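Neues Messer von Softić: das Trenby ist da

Iltville, 29.10.2023 — Ich gebe zu, ich bin bei diesem Messer nicht neutral. Zwei Winter lang habe ich mit Chang-ho Sun an der Klingenform gefeilt, und jetzt darf ich es endlich zeigen! Das Trenby ist unser erstes feststehendes Outdoormesser, gemacht für Leute, die draußen schnitzen, Zunder schaben und abends Zwiebeln schneiden wollen, ohne dreimal das Werkzeug zu wechseln.

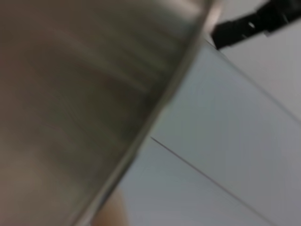 Gebürsteter Look, ganz nah. Foto: Softić

Chang-ho führt seit Jahren Überlebenskurse in den Wäldern hinter Larnia und hat mir den ersten Prototyp mit dem Satz zurückgegeben: »Schön, aber der Griff ist für Kinderhände.« Also noch mal von vorn. Die Klinge misst jetzt 90 Millimeter, das ganze Messer wiegt 273 Gramm mit Scheide, und der Griff passt auch, wenn man dicke Handschuhe trägt (ja, das haben wir im April im Schneeregen probiert). 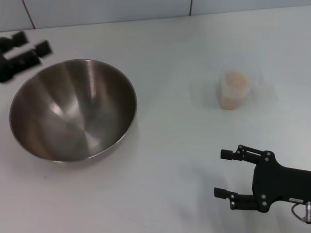

Beim Stahl haben wir am längsten gestritten. Ich wollte Kohlenstoffstahl, Chang-ho wollte rostfrei, und er hat gewonnen. Edelstahl kennt ja jeder aus der Küche, von Rührschüsseln wie der großen auf dem weißen Tisch, und so unkompliziert soll auch die Klinge sein: abwischen, einstecken, weiterlaufen.

Die erste Serie umfasst 85 Stück, jedes mit Nummer auf dem Klingenrücken. Zu haben ist das Trenby ab sofort in unserem Laden in Iltville und über den Softić-Versand. Testmuster für Redaktionen verschicke ich gern — einfach kurz melden!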